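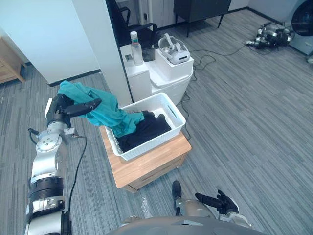
4.2 Comparison of End Effectors on Household Fabric

The second set of trials compared how well each candidate end effector could hold soft items while the arms were in motion. Two controllers were available for this stage. The Tangen controller closes the fingers to a set position, while the Prirnura controller closes them until a current limit is reached. Both were run on the same two-armed platform with the same operator interface, and both used the head camera as the main view for the operator.

Each controller was given 60 attempts at picking up a garment and carrying it to a bed. The starting position of the fabric was changed between attempts by Nuno Ramalho, following a printed list drawn up before the trials began. An attempt was scored as complete only if the garment stayed in the grip until the operator gave the release command. Partial slips were recorded separately and are treated in Section 4.4.

Carrying two garments at once was scored under its own heading. With both arms loaded, the fabric on one side can hide the fingers on the other from the head camera, and the operator then has to rely on the current reading alone. Figure 3 shows the two arms loaded with garments of different colors, the condition in which most operator comments were recorded.

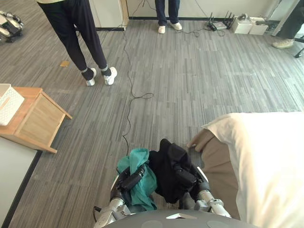
Figure 3. Both arms holding fabric, teal on the left and black on the right, seen from the head camera.

The position-based controller was quicker to close but less steady on thick folds. Where the fingers met more fabric than expected, the motors kept pushing toward the set position and the drive temperature rose. The current-limited controller took longer, with a mean closing time of 661 ms against 500 ms, but it held bunched fabric without further adjustment by the operator.

Sheet edges were a harder case for both. A fitted sheet offers

the fingers only a thin layer of cloth under tension,
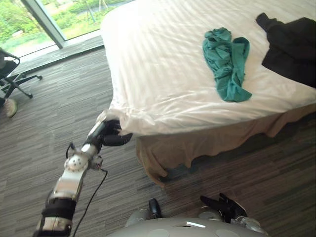
and a small error in approach height is enough for them to close on the mattress instead. Aurora Simões therefore repeated the corner attempts at the Jumcombe site with a lower approach angle. The lower angle is used in all results reported from Section 4.3 onward – the earlier corner attempts are kept in the log but are left out of the totals.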